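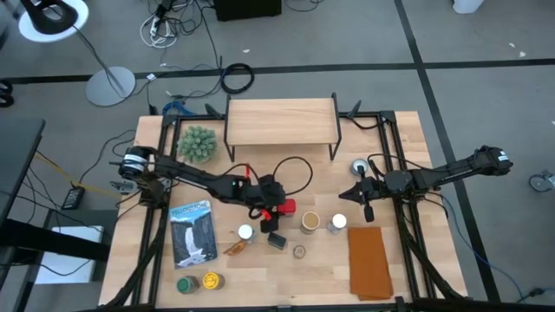

3.2 Workspace and Cable Routing

The second build of the Nurnau cell was assembled in the shared workshop at Kinmont over 17 evenings. It keeps the two-arm layout of the first build but moves all fixed mounting points off the tabletop. Rails now run along both sides of the work area, with a single bar joining them across one end, so an arm base can be shifted without drilling into the wood. A riser shelf at the back center gives the planner a second surface height. The arms reach inward from opposite sides, and their shared volume lies over the middle of the table, where most jars are placed at the start of a trial. Slack in the left arm's cable is carried in a large loop beside it. In the first build this cable was tied close to the links and pulled free at the connector in 8 of 100 trials (Huenchumán and Thibodeaux, workshop notes). The loop takes up more room — the planner treats it as a padded obstacle — but no further disconnections were logged.

3.3 Object Set

Objects were drawn from household stock and not from a standard benchmark set. The set contains 11 items, chosen to vary in height, closure and surface finish. Clear glass was included on purpose. Depth readings taken through a transparent wall often fall on the contents or on the table behind, and the grasp height is then set too low. Printed labels reduce this error where they wrap the body of the jar. Soft packaging was kept in the set as a separate case, and its pose was estimated from the printed face alone.

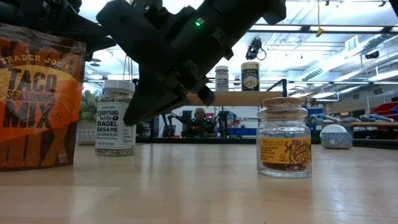 Figure 4. Seasoning containers on the tabletop: pouch, jar with white lid, and small jar with cork stopper. One gripper finger passes in front of the white-lidded jar.

The containers in Figure 4 differ mainly in closure. For the corked type, the grasp was restricted to the glass body below the shoulder. Lids were allowed as grasp targets only when the fitted diameter was within the jaw opening set in the Goodall driver. Containers on the riser used the same rules with the approach height offset by the shelf height.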